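3.2 The low cabinets

I'll admit the low cabinets were my favorite part of the Stellgate office study! Everybody writes about desks and chairs, and hardly anyone gets down on the carpet to see how people use the storage at knee height (my knees have opinions about this). We visited 43 rooms in April and opened every low unit we were allowed to open, then wrote down what was on the shelf and what was on the floor of the compartment.

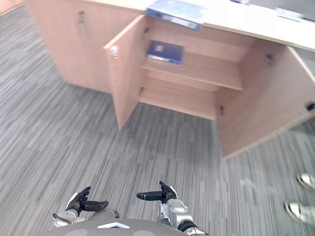

Figure 4. Low cabinet with two doors open and one section closed. A dark blue book or binder lies flat on the shelf; the space below is empty.

What surprised me most was how often people put things down flat. You'd expect binders to stand up in a row, and in the tall units they mostly did, but down low they got laid on the shelf and left there. My guess is that bending over makes you want to be done quickly – you slide the thing in and close the door. The Plarnska survey asked 300 office workers about this and got much the same story, though they only looked at units with a single door, so I wouldn't lean on the match too hard. Section 3.3 goes into the handles.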